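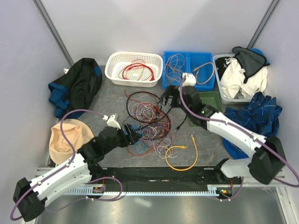
Photo : Hesivis

Fil sur les vieux câbles, les chargeurs et tout ce qui dort dans les tiroirs. J'ai vidé les miens en mars, avant de déménager. Je note ce que j'ai appris, ça servira peut-être à quelqu'un.

1/ J'habite Brodau, 3 000 habitants. La déchetterie prend les petits appareils électriques, mais je ne savais pas si les câbles seuls allaient dans le même bac. Oui, même bac. Ceux qui ont une prise au bout, ceux qui n'en ont pas, les rallonges, les multiprises.

2/ Les chargeurs aussi. Les piles et les batteries, non : c'est un autre bac, à l'entrée, côté bureau. Les ampoules, encore un autre.

3/ Avant de jeter, j'ai voulu savoir ce qui servait encore. Première surprise : j'avais gardé pendant 20 ans le cordon d'une imprimante donnée depuis longtemps. La personne qui l'a récupérée avait dû en racheter un. Depuis, quand je donne un appareil, je scotche le cordon dessus.

4/ Pour les blocs d'alimentation, il faut lire l'étiquette. La tension de sortie (en V) doit être la même que celle demandée par l'appareil. L'intensité (en A) doit être égale ou supérieure. Et il faut vérifier la polarité, le petit dessin avec le plus et le moins. Une fiche qui rentre ne prouve rien.

5/ Un bloc sans étiquette lisible, je ne le garde pas. Une gaine fendue ou un fil dénudé, pareil. J'ai longtemps réparé au ruban adhésif, j'ai arrêté.

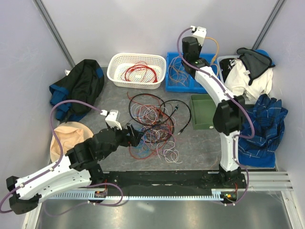

6/ Ce qui prend du temps, c'est de démêler, plus que de choisir. J'ai essayé de tirer les câbles un par un depuis le carton, mauvaise idée, les nœuds se serrent. Mieux vaut renverser le tout sur une grande surface plane et écarter doucement avec les mains. Un tas de fils comme celui de la photo, posé au milieu d'un plan de travail, on peut l'attaquer par le bord. On cherche une extrémité libre, on la suit, on passe à la suivante.

7/ Ensuite je roule chaque câble en boucle large, sans le plier, et je l'attache avec un bout de velcro. Pas d'élastique : il sèche et il colle à la gaine. Une étiquette en papier près de la prise, avec le nom de l'appareil. Si je ne sais pas quoi écrire dessus, le câble part dans le carton « doute ».

8/ Le carton « doute » reste trois mois dans l'entrée. Si je n'y ai rien cherché entre-temps, il part à la déchetterie sans que je le rouvre. J'en suis à un carton parti, un en cours.

9/ Pour le reste, la boutique Śliwiński, rue de la gare, reprend les câbles en bon état et les revend dans un bac à l'entrée. J'y ai trouvé un câble vidéo qui me manquait. Ils ne prennent pas les chargeurs de téléphone, ils en ont trop.

10/ On m'a demandé si ça valait le coup de dénuder les fils pour vendre le cuivre. À l'échelle d'un tiroir, non. Brûler la gaine, surtout pas : la fumée est toxique et c'est interdit.

11/ Côté rangement, une boîte à chaussures me suffit maintenant. Avant, c'était deux tiroirs et un sac sous l'escalier - je ne sais toujours pas ce qu'il y avait au fond du sac.

12/ Si vous êtes du côté de Brerano : la collecte se fait sur le parking de la salle des fêtes, le matin seulement. Regardez les horaires avant de charger la voiture, je me suis fait avoir.

13/ Je complète si quelqu'un a une piste pour les vieux câbles téléphoniques. J'en ai encore un rouleau entier à la cave.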